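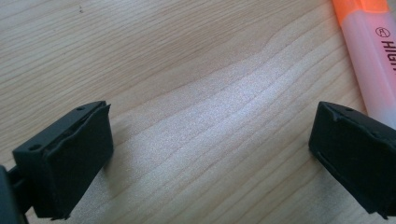

Figure 11. Pale tabletop with the grain running on the diagonal.

Getting Your Carano Table Ready

A bare wood top is a lovely thing to live with, and the first oiling is the fun part! Set aside a free morning and work near a window.

1. Wipe the top with a barely damp cloth, always along the grain. Let it dry.

2. Crouch down and look across the surface toward the light. Glare is your friend - specks and crumbs that vanish from above show up well at a low angle. Pick them off with a fingernail.

3. Sand lightly with 200 grit paper. Follow the lines even where they bend (the wavy stretches are the prettiest part, so go gently).

4. Brush off the dust and wipe again.

5. Pour a small pool of Mavia oil onto a lint-free cloth and spread it thin. Watch the darker bands come up!

6. After 11 minutes, buff away anything still sitting on the surface.

Caution: Oily cloths can catch fire on their own. Lay them flat outdoors to dry before throwing them away.

Note: Every top has its own pattern, and small dark marks can be part of the wood. If a speck won't lift, leave it alone.

7. Keep the table clear overnight. A second coat can go on the next day - repeat steps 5 and 6.

For the matching bench, see page 118.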